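双臂分拣台 夹爪进料盒老是蹭到边,怎么调?

标签:夹爪 / 腕部相机 / 料盒

Brukmont_7 发表于 下午

接手一个双臂小件分拣台,中间不锈钢托盘垫白纸,两边黄色塑料料盒。圆形红色板子还行,线束就头疼,夹起来往盒里放的时候指尖老蹭盒沿,跑300次蹭了11次。托盘位置没动过,程序也没改,上个月换过指垫。急,晚班还要开。

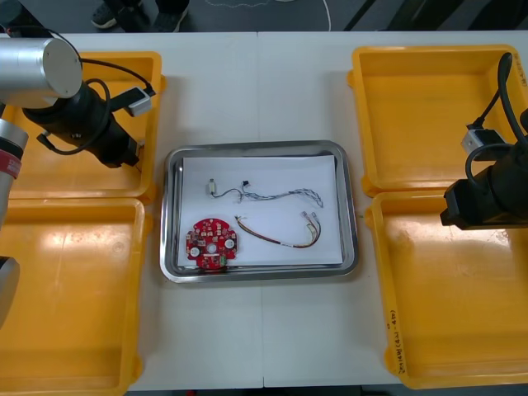
台面现状,托盘里一块板两根线束

腕部相机也截了一张,盒子反光挺厉害的,不知道有没有影响。 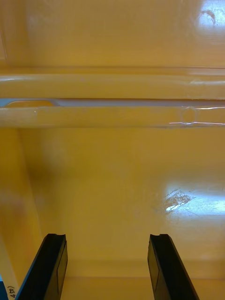

腕部视角,夹爪张开,没夹东西

补充:两条臂都会蹭,右边多一点。

Grirneck 回复

先别动程序。换过指垫就要重新标TCP,垫子厚度差一点,闭合位置就变了。顺序:
断使能,指垫螺丝查一遍
两指闭合看是不是对齐,别一高一低
重标TCP,两条臂都标
入盒前的过渡点抬高9毫米,慢速空跑7遍再上料

线束是软的,尾巴会垂下来,你确定蹭的是指尖不是线?夹中间和夹插头那头,垂下来的长度差很多。先把蹭的那几次录相翻出来看。

另外料盒有没有定位?就这么摆在桌上的话,碰一下就偏。我们是桌面贴角块,每班开工推到底。

反光那个,看你是不是用腕部相机找盒沿。用的话曝光调低,光源挪个角度,亮斑压在边上很容易认错。不用就不用管。

zoteck老用户 回复

换个哑光的盒子就完了,我们那边换了就没事

Brukmont_7 回复 Grirneck

TCP确实没重标……指垫是夜班换的,没人记。盒子也没定位,直接摆的。我先标右臂,角块明天再说。录相在翻了,有两次看着像是线先碰到的,剩下的还没看完。

Grirneck 回复

左臂也标,别省。标完把数值写到点检表上,下回换垫好对。线先碰的那种单独处理,过渡点再抬一点,或者改夹点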